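Chapter 3
Reading a Table Top

I learnt to look at wood in a workshop behind a bakery, which meant I was always hungry and always covered in flour as well as sawdust. The man who ran the place was Slamet Hartono, and on my first Saturday he sat me down in front of a table and told me to come and find him when I'd finished reading it. I thought he was having me on. I gave it two minutes, went to find him, and told him it was a nice pale table with stripes. He sent me back!

So that's what we're going to do in this chapter. You've had two chapters on trees, on how they put on a ring each year and what a sawmill does with them, and I promised we'd get indoors eventually. We'll be working with surfaces now: how to tell which way the grain runs, how light plays on a finish, and how to sort out the marks that matter from the ones that wipe off with a damp cloth. You won't need tools for any of it. A table, a window and a soft pencil will do (the pencil is for your notebook, please, and keep it off the table).

Grain is simply the direction the wood fibres lie in. On a board sawn straight along the trunk it can look as neat as a ruled page, and on one that catches the growth rings at a slant you get arches, loops and long lazy bends. Most tops have a bit of both. Before you do anything else, follow one line with your finger from one side as far as it will go and see where it takes you.

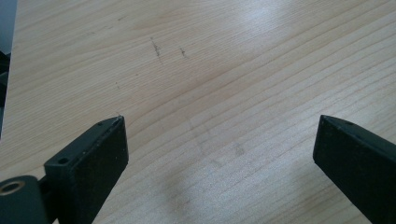
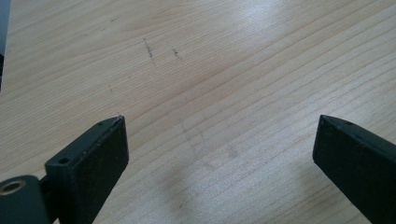 Hartono's first rule was to leave the colour for last, and I still stick to it. Beginners go straight to colour because it's easy to talk about, and then they argue over whether a thing is honey or straw or biscuit, and half an hour has gone. Start with the lines. On this pale top they run on the diagonal in thin, slightly darker stripes, curving gently as they go, and once you've got that down you can move on to the light. There's a patch towards the upper right where the shine nearly bleaches the grain away, and if you judged the colour from that bit alone you'd call the wood almost white. Lower down there's a soft grey shadow which cools everything off. It's the same wood all the way through, and that's why I ask people to write down where the light falls before they write a single word about colour.

Then come the marks. The first of the two views has a short dark one like a scratch near the top, with a smaller fleck a little to its right. Would you call the longer one a scratch or a smudge? I wouldn't like to say from a photograph, and I'd be a bit suspicious of anybody who did. With the table in front of me I'd try a fingernail across it, very lightly, and then a barely damp cloth. A scratch catches the nail. A smudge usually gives up and comes off on the cloth - though old ink can fool you, and so can wax with dirt in it. We'll come back to ink in the section on stains, where I own up to what I did to my aunt's sideboard.

A word about the tables I mention from here on. The Branico table is the long one from the workshop, and it turns up in nearly every section. The Latuheru desk is a small writing desk with a badly faded top, and I've kept it mostly for the pages on sunlight. The one we all called the Pusden bench has had a hard life and we save it for the chapter on repairs.

Before you turn over, try this at home. Pick a table you use every day and spend 10 minutes with it in the morning, then another 10 in the evening with a lamp on. Draw the main lines of the grain, put a cross wherever you find a mark, and shade in the shiny parts. Keep both drawings. You'll want them beside you for section 3.1, where we start with straight grain and how to follow it round a knot.

12 comments | 1,100 shares

Last updated: March
© Stornodance | Contact us | Back to top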